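We use cookies to remember your settings. By staying on this site you accept our cookie policy.

Locker renewal: please answer before July 28, 2023

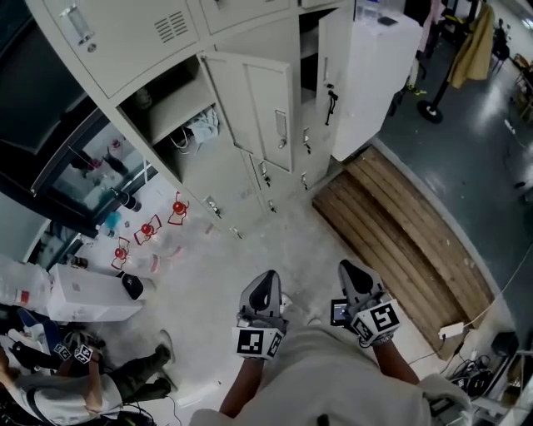

The gray lockers, one compartment open.

Dear members of the Prandberg building,

The yearly renewal of lockers has started. We have 274 lockers on the ground level and 34 of them have no name in our list. If you use a locker, please write to Lejla Vidmar with the number on your key and the name of your group. One line is enough.

The price stays the same as last year, 14 euros for the whole year. Members who paid in May do not need to pay again, but they must still confirm the number.

Lockers without an answer will be opened by Esben Hedegaard and me together. We put the things in a bag with the locker number and keep them in the office for 43 days. Food we throw away at once - last summer there was a cheese, and I prefer not to repeat this.

Lost keys can be replaced at the front desk. Please do not bring your own padlock, it damages the door.

With kind regards,
Gwenaël Millet

Recent items
- New opening hours of the Falley canteen
- Bicycle room: second rack is ready
- Hrefna Fogh says goodbye after nine years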